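Kaltau Blocks - read me first

Version notes: second release, November 2018. Replaces the July one, bin that if you still have it. File names changed.

What's in here

Pictures of coloured toy blocks laid out on a board, plus a label sheet. 3416 pictures all up. Made for sorting and matching work: shape naming, colour naming, "find the one that isn't with its mate", that sort of thing. Started as a parts list for the Kaltau shape kit and grew.

Folders

boards/ - the pictures
labels/ - one text file per picture, same name
shapes/ - print files for the blocks, one per shape
sheets/ - the colour and shape lists, plus the old tally sheet (don't use the tally sheet, kept for Pichit)

The blocks

Blue, green, red, yellow. Those are the only four colour words in the labels. An early batch had "lime" and "navy" creep in, all changed back to green and blue. If you find a stray one tell Denise.

Shape words are the short ones:

cube
pentagon (the house-looking one, pentagonal prism if you're being proper)
star (five points)
plus the rest in sheets/shapes.txt

We argued about "house" v "pentagon" for far too long. Pentagon won. Kids call it a house, so if you're using these with kids there's an alias column in the sheet, fill it in however you like.

Layouts

Three kinds. "Rows" is blocks put down in loose rows with plenty of bare board in front. "Heap" is everything pushed together. "Spread" is anywhere at all. Rows is the biggest lot and the cleanest, start there. Nobody measured the gaps. Blocks get put down by hand and turned whichever way, so a cube can be corner-on in one picture and flat-on in the next. Leave them like that when you add your own, please don't square them up.
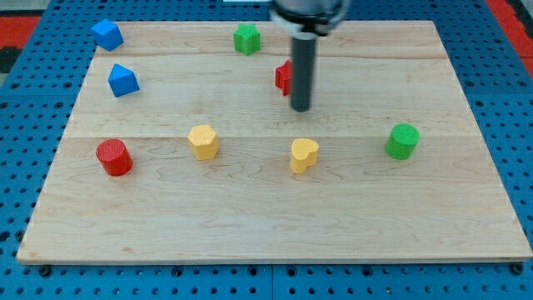 Rows layout, pale board. Eight blocks, two of each colour.

Colour pairs don't mean shape pairs. The two blues in that one are a cube and a pentagon. Caught out a few people with the July release who assumed a pair was two the same, and wrote there matching scripts that way. Check the label file, each block gets its own line:

colour, shape, row, place in row

Row is back or front. Place counts from the left, starting at 1. Heap layouts have no row so it's a dash. Spread, same.

If two blocks are nearly level and you can't say which row, go with whichever neighbour is closer and put a q at the end of the line. 200 lines have a q at last check. Most are fair enough.

Boards

The pale wooden one is the main one. Grain is quite swirly and there are knots, so any tool that looks for edges may pick those up as well as the blocks. Set your threshhold higher than you think. The Bodov board is darker and calmer, folder boards/bodov, but yellow looks a bit mustard on it.

Printing your own

Files are in shapes/. Print flat side down. Ours came out a bit ribbed on the sides and we left them, sanding makes them shiny and then you get glare. Matte filament if you can get it. Whatever colour you've got is fine as long as it's plainly one of the four. No marbled stuff.

Packing them away

Kit goes in the Brustanach tubs, one tub per colour, lid on. Stars on top, the points chip. Board gets a wipe with a dry cloth and goes back on its edge behind the shelf, not flat under the tubs. It had a tub shaped ring on it for weeks.

Known problems

- 25 pictures in Heap have a label line missing where one block is tucked behind another. Listed in sheets/missing.txt
- 6 pictures are in twice under different names. Will sort it next release
- star is spelt "satr" in a handful of the July labels. Fixed in this one, I think
- rows get a bit arbitrary with fewer than four blocks
- red and yellow are under-represented in Spread, ran out of filament

Adding to it

Send pictures and label files together, zipped, named with your initials and the date. Colour and shape words from the sheets only. New shape? Send the print file too or it can't go in. The Khamphan group sent a lovely set of arches without the files and they're still sitting on a drive.

Using it

Free for teaching and tinkering. Credit "Kaltau Blocks" somewhere people will see it. If you want to sell something made with it, ask first.

Who

Denise Bellamy - labels, shape sheet, general nagging
Pichit Meesuk - print files, boards, layouts

Label fixes to Denise, anything about the prints to Pichit. Put the picture name in the subject line.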